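Home | Makers | Workshops | Visit | About

The table everybody wants at Corkard

Dec 9, 2024

I'd been meaning to get over to Corkard since September, when a reader wrote in to say the shared workroom in Jenham had the best tables in town. Tables! Of course I went. The woman who looks after the place met me at the door with coffee, and we talked for about 20 minutes before I even got my coat off.

"People ask about the tools first," she told me, "and then they sit down and what they want is elbow room." She picked the furniture herself and likes pale wood because small parts show up on it. The seam between the panels bothers some people. "A screw finds it every time," she said, laughing. "I keep a bit of card handy for fishing them out."
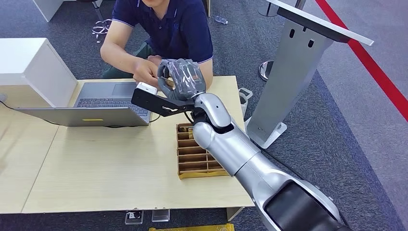
Laptop open, divider tray in the middle of the table.

We got onto the cardboard trays, her great love. She swears by the ones with rows of compartments and has tried plastic organizers twice. "Too slippery, too loud. Cardboard you can write on, and when it gets tatty you make another." I asked about the yellow edging and she said a strip of color makes a tray easy to spot on a busy day – I've since done 4 of my own at home.

Her one firm rule is that the table gets cleared at night, laptop cables and all. Does everyone stick to it? "No," she said, and poured me more coffee.

Comments

bonsu_bench: Card trays are great till you spill tea on them. Ask me how I know

Pat in Astau: What width are the compartments? Mine are always too narrow for my fingers.

gluepot593: Pale wood shows every coffee ring too!! Still want one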